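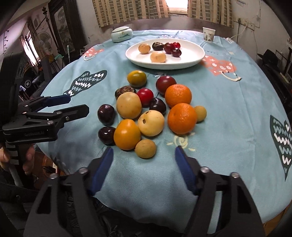 Why Does Fruit Change Colour?

Written for young readers by Vaida Rozīte

Maybe you have a favourite colour of fruit. Maybe you like red ones best, or yellow ones, or the orange ones that you can peel with your fingers. Did you ever ask yourself why a fruit has a colour at all? A plant does not have eyes, and it cannot look in a mirror. But the colour has important work to do.

Green means "not yet"

Most fruits begin their life green. They are green for the same reason that leaves are green. Inside the skin there is a green substance called chlorophyll (say it like this: KLOR-oh-fill). Chlorophyll catches sunlight and helps the plant to make sugar.

A young green fruit is also hard to see between the leaves. This is good for the plant, for the seeds inside are not ready. If a bird takes the fruit too early, the seeds will not grow. Many young fruits are also hard and sour, so an animal that finds one may not want a second bite.

Red means "come and eat me"

When the seeds are ready, the fruit starts to ripen. The chlorophyll breaks down and the green goes away. Now we can see other colours.

Yellow and orange often come from carotenoids (kuh-ROT-en-oydz). They are in carrots too, and you can hear the word "carrot" inside the name. In many fruits some of this yellow was already there, hiding behind the green.

Red, purple and nearly black colours in cherries and plums come from anthocyanins (an-tho-SY-a-ninz). The fruit makes these new when it ripens. If there is a lot of anthocyanin in the skin, the fruit can look so dark that you think it is black.

Birds see red very well. A bird eats the cherry, flies away, and drops the stone in another place. In this way the tree can travel, even if it has no legs.

A gas you cannot see

Fruit makes a gas with the name ethylene (ETH-uh-leen). It is like a message that says "time to ripen". Bananas make quite a lot of it. Some fruits, for example pears, plums and bananas, go on ripening after they are picked. Others, for example cherries, grapes and mandarins, do not become much sweeter at home, so farmers must wait for the right day.

My neighbour Güven Başaran grows plums near Onham. He has 80 trees, and in January he walks between them every morning. He does not trust only the colour. He presses a plum very softly with his thumb, and then he smells it.

Try it at home

You need 2 hard green pears, a ripe banana and a paper bag. Ask an adult before you start.

Put one pear in the bag together with the banana and fold the top closed. Leave the other pear on the kitchen bench, away from the bag. Look at both pears every day and write in a notebook what colour they are and how soft they feel. Which one do you think will be ready first? Write down your guess before you begin.

Words to remember

Chlorophyll: the green substance in leaves and young fruit.
Ethylene: a gas that tells fruit to ripen.
Ripen: to become ready to eat.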